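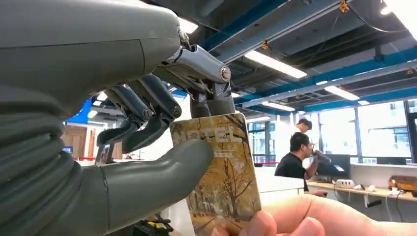
Leopold Schwaiger has run the front desk at the Naseri for 16 years, nearly all of them on the night shift. The hotel has four floors and sits two streets back from the station in Skultville. He starts at ten in the evening and goes home when the breakfast cook has the coffee going.

"I asked for nights," he says. "My daughter was small and my wife worked days. After she started school I could have switched, but by then I slept better in the daytime."

We talked in the little office behind the desk, with the door open so he could hear the bell. It rang twice in the first half hour. One guest wanted an extra pillow. The other wanted to know if the pharmacy on the corner was open, and it was not.

Most of the work, he says, is paperwork. He closes out the day's accounts, prints the arrivals list, and checks that the room charges match what the restaurant sent over. When he began, this was done in a ledger and took until three in the morning. Now it takes less than an hour if the numbers agree.

"If they don't agree, it can take all night. I once looked for four dollars until the sun came up. It was a sandwich somebody had put on the wrong room."

The Naseri has 182 beds, and Schwaiger says a full house is often easier than a half-empty one. On full nights everyone has booked ahead and there is no arguing over price. In slow months people walk in late and try to bargain. He has a number he can go down to and he does not go below it.

The worst night he remembers was in December, when the trains stopped because of ice. By eleven there was a line out the door. He had nine rooms left and, by his guess, some 200 people asking for them.

"I gave the rooms to the families and the older people. A few men were angry with me. Then I opened the breakfast room and turned the heat up, and we brought down every blanket in the linen closet. By two o'clock the angry ones were asleep on the floor like everybody else."

Nabil Shboul, who was then the night porter, made soup from whatever was in the kitchen. He now manages a guesthouse in Jatasgate, and the two men still talk on the phone when both are working. "He calls around four," Schwaiger says. "That's the hard hour. After five you hear the bread truck and you're fine."

I asked what he would tell someone starting on nights. He thought about it for a while and said to eat before the shift and bring something small for later, and to keep the curtains shut at home even on days off. He also said to learn the fuse box.

"The power goes in the east stairwell every time it rains hard. I've told the owners. They send a man, the man says it's fixed, and it rains again."

He has three years left until he can retire. He and his wife have looked at a place near the lake, but he is not sure about it. The bedroom faces east and gets the sun first thing.

The bell rang again, and he got up to see who it was.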